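Trosell tabletop set: README

Status: usable, with the reservations set out below. Please read the section called What we think the number means before quoting any number.

What this is

Trosell is a set of recorded tabletop episodes, together with the scripts we used to check one claim. The claim, made in our own group's first write-up, was that a policy trained with the Pretar relabelling step picks the right object more often on cluttered tables than the same policy trained without it. We wrote that up with some enthusiasm. Then we tried to get the result a second time, and most of this file is about what happened next.

The package contains the training episodes, the evaluation episodes, the instruction text for each, and the scoring sheets as they were filled in, crossings-out included. It does not contain trained weights. We had requests for them and decided against it, for reasons that will be plain by the end.

What Pretar does

Pretar takes a failed episode and gives it a new instruction that matches whatever the arm ended up doing. If the arm was told to fetch the bag and closed on something else, the episode is kept and the instruction is rewritten to name the something else. The idea is old and we make no claim to it. Our version adds a filter that throws out episodes where the grasp looks accidental.

That filter is the weak point. "Looks accidental" was decided by a threshold on approach speed, and the threshold was tuned on the same tables we later tested on. The first write-up mentions this in a footnote. It should have been in the abstract.

The result as first reported

With Pretar, the policy reached for the named object in 50 of 100 test episodes. Without it, the baseline did so less often. We reported the gap as a clear improvement.

The result on a second go

Sachiko Matsuda reran both policies in July with fresh object layouts and a scorer who had not been told which policy was which. The gap shrank until it sat inside the spread between repeated runs of the same policy. On some layouts the baseline came out ahead. We don't read much into that either.

Three things changed between the two rounds, and we can't separate them: the layouts, the blind scoring, and a controller update that altered how the gripper settles before it closes. Anyone who tells you which of these mattered is guessing. Our own guess is the scoring.

How episodes were scored

A success means the fingers closed on the named object and lifted it clear of the cloth. A nudge, a drag or a lift of the wrong thing counts as a failure. In the first round, some drags were marked as successes when the object ended up "basically off the table". That phrase is on the sheets. We have left the original marks in the column score_v1 and put the stricter ones in score_v2. Use score_v2.

Folders

train_raw: episodes with the instructions they were recorded under
train_pretar: the same episodes after relabelling and filtering
eval_round1: first round, not blind
eval_round2: second round, blind
sheets: scans and typed copies of the scoring sheets
tinine: the Tinine replay scripts, which rebuild every table in this file from the sheets

If a Tinine script and this README disagree, believe the script.

Known problems

Objects were chosen by us, from what was in the cupboard. Many have strong colours, and a policy that had learned little more than colour matching would do quite well here. We didn't run a control for that before the first write-up.

Duplicate objects make some instructions ambiguous. With two rubber chickens on the table, "pick up the chicken" has two right answers, and the first-round scorers didn't agree on whether either would do. In score_v2 either one counts, which makes these layouts easier than the rest. They are flagged as duplicate in the sheets and you may want to drop them.

The printed cloth was meant to make the background harder. Its orange berries are close in colour to the orange pads on the fingertips, and we never tested whether that affects a policy that relies on seeing its own gripper.

Soft items such as bags fold differently each time they are put down. We treated them as the same object across layouts. That is generous.

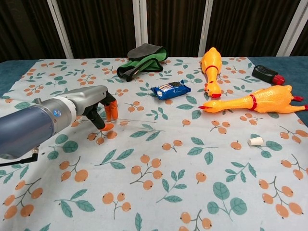 Mockus, reading a draft of this file, wrote that the relabelling may still be doing some good that the success count can't pick up, and that a fairer test would compare how far the gripper travels toward the wrong object before it changes course. A policy that hesitates over the right thing is better than one that goes confidently for the wrong one, even if both end up with nothing in the fingers.

We agree the measure is worth trying. We are less keen on trying it with these episodes. Picking a new measure after the old one has let you down is how we got into this, and the recordings have been watched too many times by people who know how they end. If you want to test it, write down your threshold first and record new layouts.

What we think the number means

Very little on its own. The 50 in 100 figure is what one policy did, on tables we laid out, scored by people who wanted it to work. It shouldn't be set beside success rates from other labs, and it shouldn't be cited as evidence for Pretar. The second-round figures are better made, but they cover fewer layouts and can't rule out a small effect in either direction.

Suitable uses: practising blind scoring, testing analysis scripts, teaching students how a gap can vanish. Unsuitable uses: ranking methods.

Changes

Version 9 adds score_v2, the duplicate flag and the second round. Earlier versions should be deleted if you have them, as the train_pretar folder in those was built with a filter setting we can no longer reproduce.

Corrections go to Sachiko Matsuda through the issue tracker. Please include the episode name and which score column you used.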